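Home > Storage & Organizing > Jewelry and Accessories
Tagged: packing, bracelets, small boxes
Posted in December by Gemma Russo | 11 comments | 20 shares

Packing accessories in one small carton without tangling

I have a white cardboard box, plain brown inside, no dividers. Into it go a gold-colored chain, a small black pouch, a fitness band and a beaded bracelet. The chain knots around everything else. Is there a packing order that prevents this, or do I need separate boxes?

Kojo Akpalu
One box is enough. Lay the chain along one wall and keep the pouch on the opposite side of the floor.
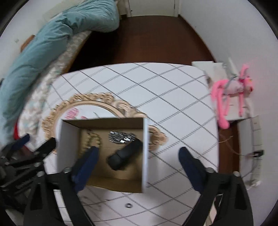

Fasten the clasp first – an open clasp catches on any loose link. For a fine chain, thread one end through a drinking straw and close it outside. Anything with a mirrored or polished face should be wrapped in tissue, as metal links will scratch it.

Wilmer Apaza
Just use a Biketti tray. 15 compartments, done.

Liam Tindall
A tray will not take a fitness band unless the strap lies flat. If the strap holds its curve, stand the band on its side against a wall and put small items inside the loop.
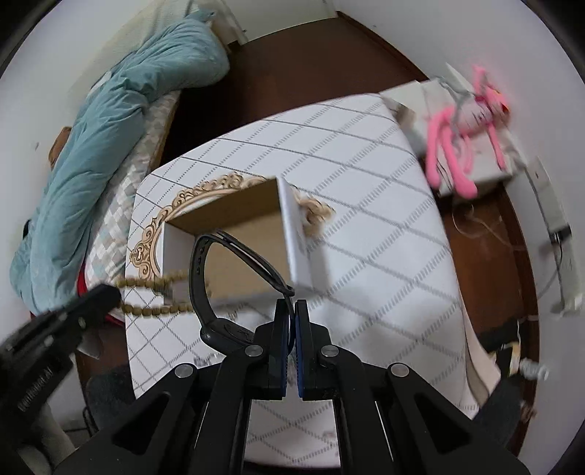 Vol. 11, No. 20

Beaded bracelets on elastic should go in last and unstretched. Elastic stored under tension loses its recovery. Mine failed after one winter wound around a card.

Share (15) | Report | 2 people found this useful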